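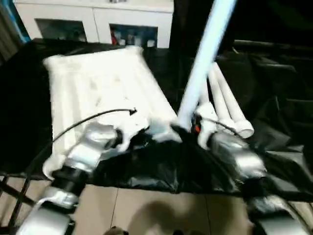
**Figure 3.** Folding station at the Stokunley open day. Both grippers are at the table, the left one at a corner of the white item and the right one holding a fold of the black cloth.

### 4.2 The open day as a test condition

The laboratory measurements in Section 4.1 were made with the same two operators and without any audience. We wanted to know how the handling of soft material changes when visitors stand near the table, ask questions and want to see a particular fold again. For this reason we used the open day at Stokunley on July 21, 2024 as a second test condition. The open day is held each summer and receives families, students of the technical college in Irnthorpe, and people from small textile firms of the region.

The demonstration was divided into 20 sessions, and each session lasted 10 minutes. Between two sessions the operator placed the textile items again on the table, but did not smooth the cloth below them. We took this decision after the pilot in February, when Heather Semple observed that a smooth ground made the first grasp much easier than it would be in a home or in a laundry. The table was covered with black cloth, and Figure 3 shows how it gathers between the grippers during the work. We consider such a gathered cloth as part of the task, because a white item on a flat dark ground is a simple case for almost any perception method.

The operator for the morning was Dinesh Pathirana and for the afternoon Piret Urbonaitė. Both had used the two-arm system for more than one year. They were asked to speak with the visitors in a normal way and to continue a fold while they were speaking, if they felt able to do it. When an operator preferred to stop, the session log received a pause mark. Verna Kasprzak kept the log by hand on printed sheets, and the sheets were later compared with the recorded joint data. In two sessions the sheet and the joint data did not agree about the moment of the pause; in these cases we used the joint data.

In total, 1568 grasp attempts were recorded during the day. An attempt was counted when a gripper closed with fabric or cloth between the fingers, also if the material slipped out immediately after. We did not count closings in free air. This definition is wider than the one in the earlier Pollock study, and for this reason the two sets of numbers should not be compared directly.

Three observations from the day are important for the next section. First, the thick items needed more attempts for each completed fold than the thin ones. The operators explained that a thick corner can be pinched well, but that it opens again when the arm moves away from the table. Second, the arms sometimes took the table cloth in place of the item, or both together. The visitors noticed this error before the operator in several sessions, and one child called it "stealing the blanket", a name which then stayed in our log. Third, the pauses were shorter in the afternoon. We cannot say if this comes from the operator, from the smaller number of visitors, or from both.

The visitors could also fill a short card after the session. The questions were prepared by Morven Ogilvie and asked how the movement of the arms was felt, with words such as "calm", "slow" or "careful". We received fewer cards than expected, and the families with small children almost never returned one. The answers are therefore used only as comments and do not enter the statistics. Several persons from textile firms wrote that the speed was too low for their work, but that the handling of the corners was better than they had thought. One visitor asked for a test with wet towels, which we had not planned.

The distance between the visitors and the table was fixed by the safety rules of the building, and we did not vary it. The annotated log sheets are stored in the Privwood archive of the project together with the joint data. The coding of the pause marks and of the grasp errors is described in Section 4.3.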